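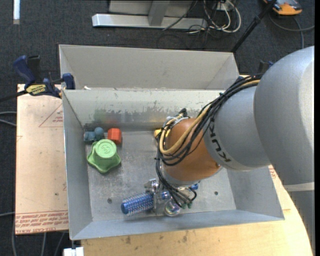 Yard Signs, Stamps and a Pot of Soup: Keeping House in an Election Year

If you have ever let a campaign into your home, even a little one for a school board seat, you know how fast it spreads. First it's a clipboard on the counter, and then one morning you can't find the toaster. We've hosted for four races now in Lesthorpe, and I've picked up a few habits along the way that I'm happy to pass on (my sister says I pass them on whether people ask or not).

Storing yard signs

Pull the wire stakes out before you put anything away. Signs stacked with the stakes still in them will scratch each other and take up half the garage. Wipe the mud off with a rag and warm water with a squirt of dish soap, dry both sides, and lay the signs flat on a shelf. Stand the stakes upside down in an old bucket, and put a tennis ball over any end that sticks out where somebody might walk by. I learned that one with my shin.

If a corner has bent, lay the sign on the floor under a few heavy books for a night or two. It won't come out perfect, but from a passing car it looks fine.

Addressing postcards at the kitchen table

Clear the whole table, and I do mean the whole table, fruit bowl and all. One greasy thumbprint and the ink skips. I put down an old flannel sheet, which keeps the cards from sliding and gives people something soft to rest their wrists on. Ten cards to a rubber band, ten bands to a shoebox, and then you know you have 100 in the box without going through them all over again at bedtime.

Stamps go on last. Aisyah Rahman taught me to use a damp sponge on a saucer for the old lick-and-stick kind, and for envelopes too. Keep the saucer on a folded dish towel and well away from the finished pile!

Feeding people who have been knocking on doors

They come back hungry, and they come back at different times, so anything that has to be served the minute it's ready is going to let you down. A big pot of lentil soup on the lowest burner is what we do. It'll keep happily for a good 60 minutes if you stir it now and then and add a splash of water when it thickens. Put out bread, butter, and a bowl of oranges already cut up — people whose hands are full of flyers won't stop to peel one.

Fill the water bottles the night before and leave them on the bottom shelf of the fridge.

Getting sticker glue off things

Somebody will put a campaign sticker on your good wooden chair. Warm it with a hair dryer on low, peel slowly from one corner, and rub what's left with a little cooking oil on a soft cloth. Let it sit for some 15 minutes, then wipe with soapy water and dry it right away. Try it first on a spot that doesn't show. For a car bumper the same thing works, only be more patient in cold weather. I still had last April's sticker on mine until Tuesday.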